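Somar Security Working Group - Minutes
Friday, 10:00, back meeting room
Chair: Farah Khoo

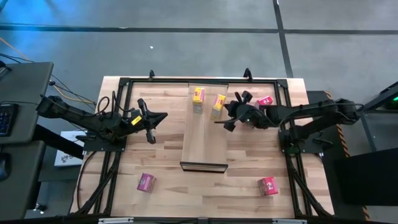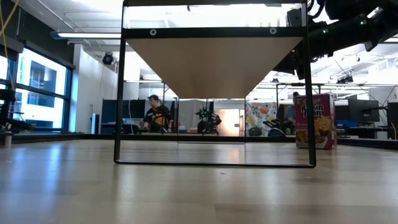
Filed under: Phishing and Passwords

1. Phishing test. The June test email went to 1,000 mailboxes. It offered a free parking upgrade, and 184 people clicked. Five of them wrote back to ask when the upgrade would start. Farah will reply, gently.

2. Password manager. Jivix trial ends this month. Tyagi is cheaper but logs everyone out every 18 minutes - the vendor calls this a feature. Agreed to extend Jivix.

3. Backups. Skurkex restore test postponed again. The group noted that it noted this last time.

4. Shared admin login. Still shared. Password to be changed and taken off the whiteboard, in that order.

5. Any other business. Request for a shorter security training video. Approved without debate.

Meeting closed 10:50.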